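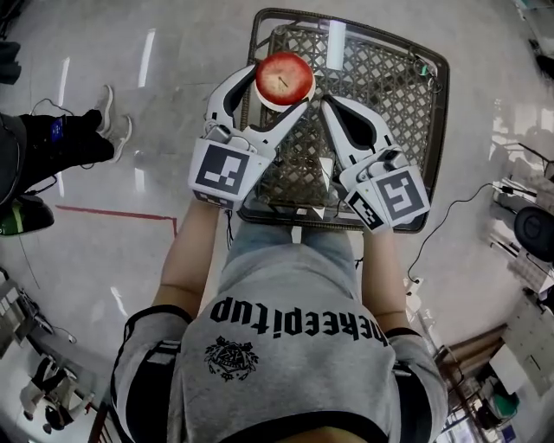

Luminița Ardeleanu builds hand-held grippers in pairs at the Brestbridge shared workshop, where she has rented a bench for 11 months. The current pair, Mestik, has curved fingers with a pad on the inner face.

"The curve was the hard part," she says. "A straight finger pushes round things out. Apples are good for testing because no two are the same."

Each gripper carries printed markers on square blocks, which give software a position to work from. She moved them twice. "My wrist kept getting in the way."

A finger takes around 5 hours to print. She has logged 2290 grasps in a spreadsheet, 120 of them drops, most with the older pads.

The next job is the handle. "It's too thick for small hands. I've drawn a thinner one and it's in the print queue for March."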